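How to Clear a Game and Craft Table

A table that gets used for board games, building bricks and music practice fills up fast. Sorting it doesn't take long if you go by type and leave the big flat pieces for last.

What you need

One zippered pouch, one lidded box for bricks, one shoebox for everything else, and a dry cloth. I use a Tistix box for the bricks, bought in 2013, and the lid still closes.

Steps

1. Start with the chess pieces. Take them off the board and put them straight into the pouch. Check the floor and the chair seats for pawns before you zip it. A full set is 32 pieces, so count them now if the board is going away for a while.

2. Break down small brick builds. If someone wants to keep a car or an animal, leave it whole and set it on top of the loose bricks. Tall stacks come apart more easily if you split them in the middle first and work toward the ends.

3. Brush off the baseplate. Dust and glitter collect between the studs. A clean, dry toothbrush works well. Store the plate flat, never on its edge under other things.

4. Put the microphone away. Switch it off and take out the batteries if you won't need it this month. Wrap it in a sock or soft cloth and lay it in the shoebox.

5. Fold or stack the chessboard. A folding board can go on a bookshelf. A flat one fits under the brick box.

6. Wipe the table. Use the dry cloth first, then a damp one on sticky spots.

Label the pouch and both boxes on the short side, where you can read it on the shelf.
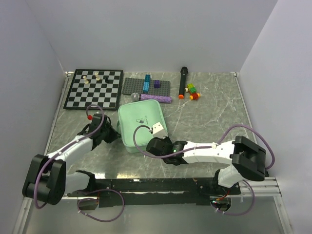

Chessboard, bricks, microphone and a mint-green zippered pouch on the table.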